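3.2 Table coverings and serving pieces

The second part of the study looked at what people put on a table before any food arrives. In the first part (Section 3.1) we treated the bare table as the unit and recorded its size, height and distance from the stove. That left out most of what residents talked about when we asked them how a meal begins. They talked about cloths, and about bowls.

We visited 38 households in two neighborhoods, Skotness and Drimgate, between early fall and the end of November. Skotness is mostly older row housing with a separate kitchen. Drimgate is newer, and in most units the eating table stands in the same room as the sink. Each household was asked to lay the table as they would for an ordinary weekday supper and then to talk through what they had put out. No one was asked to use their best things. Visits were made in the late afternoon and the interviews were written up the same evening by Myrto Ververidis, who also did the first round of coding.

Cloths were sorted by pattern into plain, striped, checkered, floral and other. A cloth was coded as checkered if the squares could be made out from a standing position at the end of the table. Small woven checks that read as a single color from that distance went under plain. Serving pieces were sorted by whether they let the surface underneath show. We used the terms opaque, translucent and clear, and we added a separate code for the shape of the rim, as several residents brought it up without being asked. Figure 3 gives one pairing of cloth and bowl.

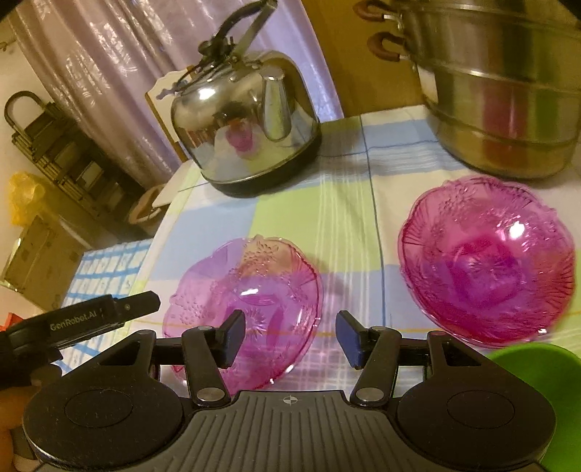
Figure 3. Translucent pink-purple bowl with a scalloped rim on a checkered tablecloth. The blue, green and white of the cloth show through the bowl.

The pairing of a translucent bowl with a patterned cloth caused the most trouble in coding. Our first scheme had one color field per object. For a bowl like the one in Figure 3 this does not work well, as the left side looks lilac and the upper part looks peach, and a coder asked for a single color could defend either. Two coders working separately on the same pieces agreed on the color of opaque bowls nearly every time and on the color of translucent ones much less often. We dropped the single field and recorded a body color, judged against a sheet of white paper, and a color in place, judged on the cloth. Agreement improved enough that we kept both fields for the rest of the study and went back over the earlier visits.

Residents did not seem to find the same thing difficult. Asked to name the color of a translucent bowl, they answered quickly and usually gave the color they remembered from buying it. One woman in Drimgate called hers "the pink one" throughout the interview, and when we held it over the blue part of her cloth she said it was still the pink one. A man in Skotness said he only ever put his on the plain cloth, "otherwise you can't see what's in it." We heard versions of both answers in other homes.

Rim shape came up mostly in connection with handling. Wavy rims were described as easier to grip with damp hands and harder to cover with a plate or with wrap. Three households said they kept a straight-sided bowl for leftovers for this reason and used the wavy one only at the table. Whether the bowl matched the cloth was mentioned less than we had expected from the survey by Trịnh, where matching was a main theme. The difference may come from the wording of the question. That survey asked about setting a table for guests, and ours asked about a weekday.

The cloths themselves were changed on a loose schedule. Most people named a day, often Wednesday or the day they did the wash, but said that a spill would move it up. Cloths coded as checkered were left on longer than plain ones, and the reason given was that marks showed less. We return to this in Section 3.3, where washing is taken up together with storage.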